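Simulate first, then buy the motors

Posted Nov 6, 2022

Most of the advice for people building a robot arm at home starts with a shopping list. I think that is the wrong end. We began ours in March at the Vestgate workshop, and the best decision we made was to leave the servos in the catalogue and build the arm in software.

Parts for the two-fingered version came to 1,634 pounds on paper. That is a lot to spend on a guess about finger length. In the simulator we changed the fingers three times in one evening, and it cost us nothing but tea.

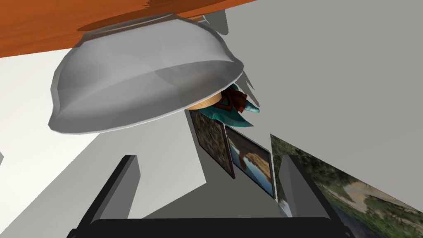

The usual complaint is that simulation flatters you. Friction is too kind, cables don't exist and nothing sags. All true, and our first printed bracket cracked in a way the model never hinted at. But reach, clearance and wrist angle carry over well enough, and those are the things beginners get wrong – we certainly did.

I would also argue against fussing over looks. Some members at Kanero spent weeks on lighting and textures before they had a single working grasp. A plain room and a few household objects will do. Get through 120 attempts at picking something up, write down where it misses, and only then order the first two motors.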